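Household Manipulation Study: Progress Report for the Second Period

Prepared by Kwaku Ansah for the Mastero program office
Technical work: Kwaku Ansah, Afia Lamptey
Sites: Parkancombe (main laboratory), Skasville (data processing)

1. Purpose of the work in this period

In the first report we described the baseline policy, which was trained only on demonstrations where the tabletop was arranged always in the same way. The program office asked us to show whether the method can also tolerate changes in the arrangement. This period was used mainly for this question. The second goal was to reduce the time that an operator needs for one demonstration, and there we have made less progress than we planned.

The table at Parkancombe now carries a fixed group of kitchen and desk objects. We selected them so that they need different kinds of grasp. The mugs hang from pegs and must be lifted before they are pulled away. The plates stand upright in a rack and overlap, so the gripper has to enter between them from above. The marker is thin and easy to drop. The bell is small and the arm must come down on it with little force.

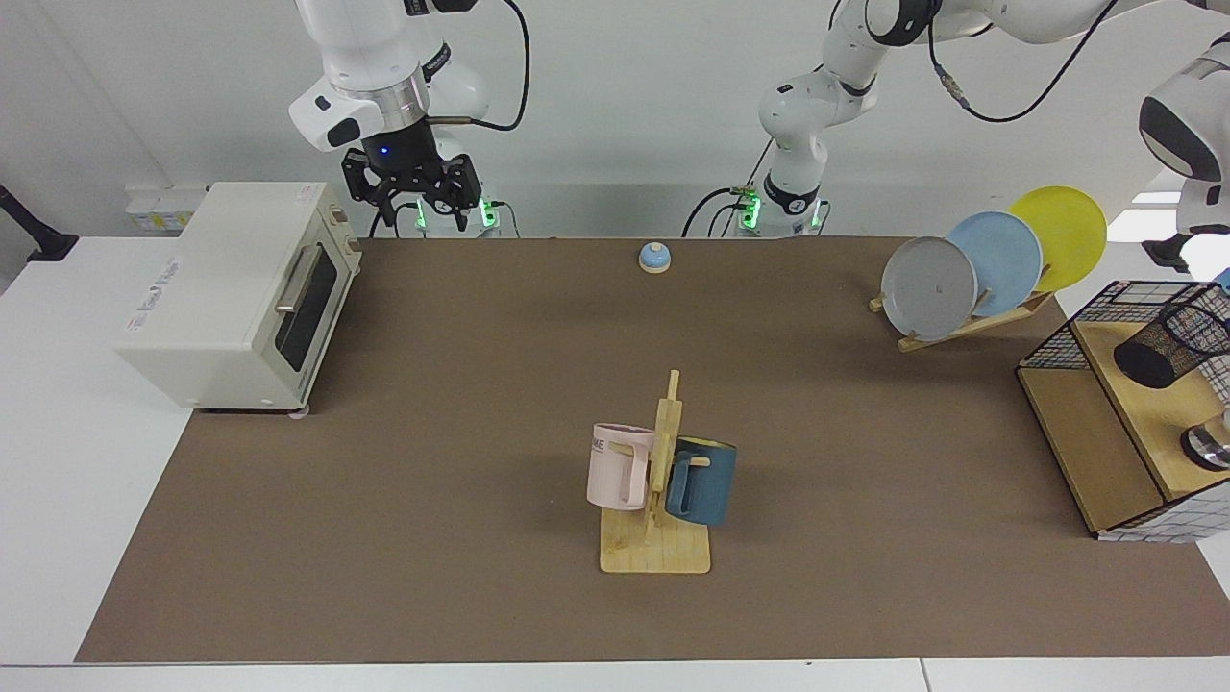 All tasks are given to the system as a short written instruction, for example "hang the pink mug" or "put the marker in the cup." The policy receives this instruction together with the camera views and the joint positions of both arms. It does not receive any object coordinates. We mention this again because one reviewer of the first report understood that we use a separate detection module, and this was removed before the present period started.

2. Data collection

We have now 2082 demonstrations in total. Of these, 687 were recorded in this period with changed arrangements. Afia Lamptey checked all the new recordings and marked the ones where the operator stopped or corrected a grasp. We decided to keep the corrected grasps in the training set. In the earlier set they were deleted, and we believe now that this was a mistake, as the policy had no opportunity to learn how to recover.

Transfer of the recordings to Skasville was slow in February. The connection was replaced and the delay is solved, but the training schedule moved by two weeks.

3. Method

The main change is what we call the Ostrowski split. During training, the views from the fixed camera and from the head camera are hidden in turn for short parts of each demonstration. The policy must then continue with the remaining view. The idea is simple, and we expected only a small effect from it. In our setup one of the arms often hides an object from one camera while the other camera still sees it, so the training is close to what happens during real execution.

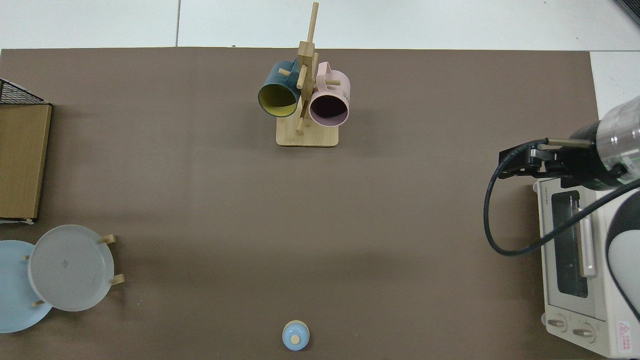 We compared three versions of the policy: the baseline, the baseline with the new data, and the new data together with the split. Each version was tested with 600 trials over 20 task instructions. The same starting arrangements were used for all three, and the person who scored the trials did not know which version was running.

4. Results

The new data alone improved the mug and bell tasks clearly. It had almost no effect on the plates. When the split was added, the plate tasks improved also, most of all for the plate in the middle, which is the most difficult to separate from its neighbors. Tasks with the oven door did not change between the versions. The gripper usually reaches the handle, but the pull goes in a wrong direction and the fingers slip.

Marker tasks gave mixed results. Picking up is reliable now. Placing is still weak, in particular when the marker is held far from its center and the cup is lying on its side. We tried a slower approach speed and it helped a little, but the trials became too long for regular use.

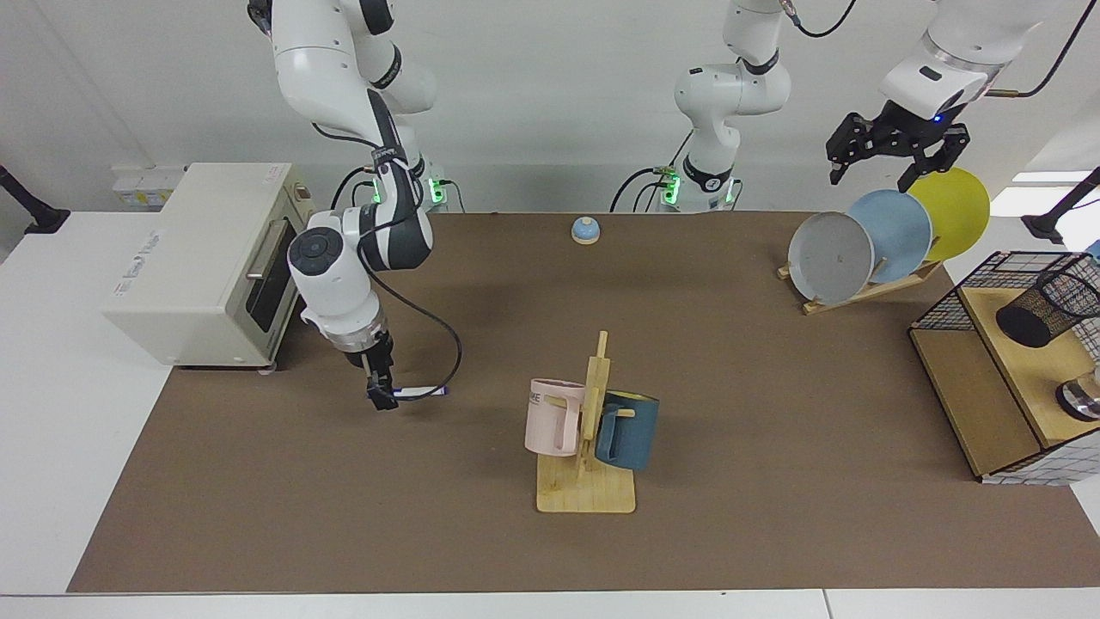
Figure 3. Marker held in the right gripper, with the left gripper open above the plate rack.

5. Problems and risks

The time for one demonstration is still too long. Operators become tired in the afternoon, and the quality of the recordings made after 3 p.m. is visibly lower. We have started to make shorter sessions. The cables at the wrists also need attention, and we will order better cable guides from the existing budget.

6. Plan for the next period

We will record new demonstrations for the oven door with a different pulling motion and repeat the comparison for these tasks only. Afia Lamptey will prepare the data set for release to the other Mastero partners, including the notes on corrected grasps. We do not request additional funds. We ask the program office to confirm that the two weeks of delay can be added to the end of the period.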